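Search this site... Go

Filed under: Prayer Guides, Small Groups, Unreached Peoples

How to Start a Monthly Prayer Night for One People Group

December 19, 2022

If you have been thinking about getting a few friends together to pray for a people group who have little or no access to the gospel, December is a lovely time to begin, and I want to walk you through how our group at Leclerc Street got going. We made plenty of mistakes, so feel free to borrow whatever helps!

Start by choosing one group - just one. When Trevor Grewal and I began, we printed out a long list and tried to pray through it all in an evening, and by the end we couldn't have told you a thing about any of them. Pick a people with a profile you can read together. Ours numbers 3,000 and lives in 2 valleys, and four years on we are still learning about them.

Next, read the profile out loud and write down what you don't understand. What language do they speak at home? Is any Scripture available in it, even in audio? What do families do for a living, and what do they worry over at night? Please be gentle with the numbers, which are often old, and don't pass along the name of a village or a worker. Aliki Athanasiadis keeps our notes in a plain binder and leaves out anything that could cause trouble for somebody.
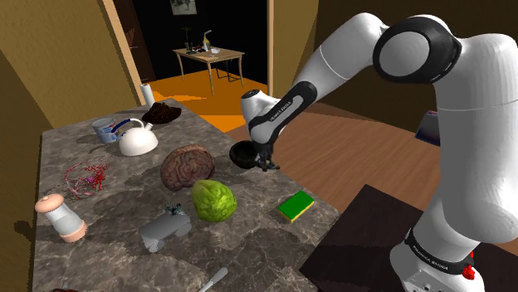

Kettle and mug, with a sponge close by.

Then set the shape of the evening. We open with a psalm, take ten minutes or so on the profile, and pray in pairs before coming back together. Keep it to an hour, even if people are willing to stay (they can always linger over tea). Give each pair one thing to pray about, written on a card, and let quiet folks be quiet. Dumisani Visser didn't pray aloud with us until his second winter, and we were so glad to have him there all along.

Last of all, put the next 12 dates on the calendar before anyone goes home. We lost a whole spring by saying we would "figure it out by email," and I would hate for you to do the same. If only two of you come in January, go ahead and meet anyway.

Share this: 12 shares | 4 comments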